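An afternoon at the Vorow open day
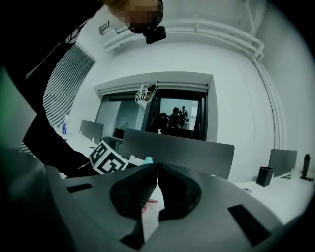
The view from the gripper, fingers nearly closed, marker cube on the desk behind.

I went over to Vorow's open day in May, mostly to see how the hand-held grippers work. You hold one, pick things up with it, and the recordings are used later to teach a robot arm the same job. Abena Sarpong showed our group round and let each of us have a turn.

It is harder than it looks. The fingers close more slowly than your own and you have to come in at the right angle – I dropped the first thing I tried. By my second go I had stopped twisting my wrist so much.

Abena said they want 1000 good recordings for the task they call Alline. They had 221 when we visited. A short one is better than a long one, apparently, and anything with a fumble in it gets marked separately.

We finished at 2 with tea and a talk on Dankwa, their sorting software. I didn't follow all of it. The talk was full, with 70 people, so get there early if they run it again.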